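Shared Workshop Forum > Builds in Progress > Arm that puts the groceries in the basket (slowly)

fatbearing
Posted 04/02/2025

Status report on the bench arm at the Fatthorpe shop, which I have been building since November and which my household now refers to in the past tense. The job is simple. Things on table, basket on table, things go in basket. A toddler can do it, though a toddler draws more current.

Last night's run was 40 attempts with the wrist camera on. Cans are fine. It likes cans. The round plastic cap is hit or miss, as it sits so low that the fingers tend to skate over the top. The crumpled packet is where my evening went.

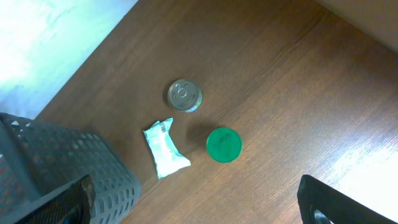 I've been closing the fingers at the same height for everything, set off the tabletop, and I suspect that's most of my trouble. A packet has no fixed shape, so the grasp planner picks the middle, the fingers come down beside it, and it scoots. Controller is a Ritau board, stock firmware, build 2163. Ideas welcome. Sympathy also accepted.

solder_goblin
Go for the crimped end. The seal on those packets is flat and stiff and it's the only part that behaves. Middle grabs are for people with suction cups.

fatbearing
I did try ends, by hand-jogging it. Worked until the packet was lying at a diagonal, and then I had the wrist angle wrong and ironed it.

mostlytorque
Your problem is lighting. Shiny table plus a low lamp on one side and the camera thinks the glare is an object. Put a sheet of matte paper down before you touch a line of code.

solder_goblin
It's not the lighting. He says the cans work. Same table, same lamp.

mostlytorque
A can lid is a circle with rings in it. You could find that through a shower door. A white packet next to a washed-out patch of wood is another matter, and I will die on this sheet of paper.

pascual_owner
I run the same arm on a Pascual base. Two things. Slow the last 30 mm way down, and put softer pads on the fingertips. Mine went from embarrassing to mediocre in one weekend.

komov_or_bust
Or buy a Komov hand and be done.

fatbearing
For the price of a Komov hand I could hire the toddler.

fatbearing
Update. Paper is down, pads are on, aiming for the seal. 20 packet tries, 13 in the basket, one in my coffee. I changed all three at once, so you may both claim the win.

mostlytorque
It was the paper.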